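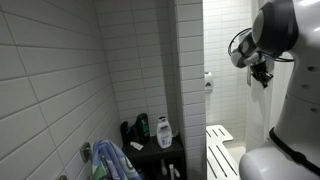
Small bathrooms get their Saturday at the Penetti Street hall

I went along to the small bathroom swap and talk on Saturday thinking I'd stay for a coffee and a look at the free table. I came home four hours later with a towel hook, two half-used tubes of grout cleaner and a strong opinion about shower shelves. So that's my weekend reported. Now for the actual news.

The group that runs the fix-it mornings in our neighborhood has started a run of bathroom sessions, and this first one was all about tiny showers — where do you put the shampoo, where does the towel go, and what on earth do you do with everything else? The rooms people brought up were mostly the kind we have in the older apartments near the tram stop, tiled in white pretty much all over, with the shower tucked behind a bit of wall. If you live in one you know it well. There's plenty of tile and hardly anywhere to set down a razor.

Birdie Oyelaran opened the talk, and she's a big fan of the dark shelf in a white shower. A plain black stool or corner shelf does the same job, she told us, and you can pick it up and rinse behind it. She keeps hers to three bottles and a soap, and anything that won't fit goes back in the hall closet. There was some grumbling from the row behind me (five people in one apartment, that's a lot of conditioner), but most of us were writing it down.

Then it got lively. Fotis Kontogiannis put in tile for 41 years before he retired, and he does not want you drilling into it if you can help it. He likes a freestanding shelf with legs because the water can run off underneath, and he'd like you to please stop filling up the space under there. I felt that one. Mine has a scrub brush, a spare bottle of Flumumel bath cleaner and a plastic boat under it, and the boat belongs to a child who is now in college.

Pump bottles came up too! Hường Hầu has moved everything she can over to pumps and stands them toward the front edge, so she can push down with one wet hand and not knock the rest over. The tall skinny bottles go at the back. I tried it Sunday morning and I'm sold, although my shelf wobbles and I need to put something under one leg.

Towels took up most of the last hour. A hook on the wall is fine for one towel, folded long so it hangs flat, but two towels on one hook will be damp till Thursday. Melati Lumenta passed around a couple of metal brackets she'd taken down from her own place and showed us where the screws had rusted. She wants people to check theirs every January when they change the smoke alarm batteries. She's also all for a patterned towel in a white room, something with blue and green in it, and I agree with her there. My bathroom looked like a dentist's until I hung up a striped one.

The part I'd gone for was the grout. Light gray hides more than white, everyone seemed happy with that, and Fotis says an old toothbrush and a bit of patience will get you most of the way with soap film. Start at the bottom and work up, so you don't get streaks running down over dry tile. He did a test patch on a loose board of little rectangular tiles and let the rest of us have a go at it. I did four and my wrist was done.

The free table did well. Shower caddies, two bath mats still in the wrapper, a whole box of soap dishes from the Grirninano guest house, which closed last fall. The soap dishes were gone before I'd found my glasses. There was a donation jar by the door as well, and Rochelle Pennington told me it came to $593, all of it going toward new faucets in the hall restrooms. They need 2,000 for the whole job, so there's a way to go, but she sounded pleased with the start.

Next up is a session on medicine cabinets and what to do with the stuff under the sink. It'll be in the back room again, same time, doors at ten. Bring anything clean and unbroken for the table, and bring your own mug, as the hall only has a dozen and they go fast. If you want Fotis to look at a cracked tile, take a picture of it before you come, and one of the whole wall too — he asked for that twice.

Rochelle has the sign-up sheet at the Nzioka bakery counter, next to the register. I've put my name down already. If anyone picked up a green umbrella by mistake on Saturday, it's mine, and you can leave it at the bakery too.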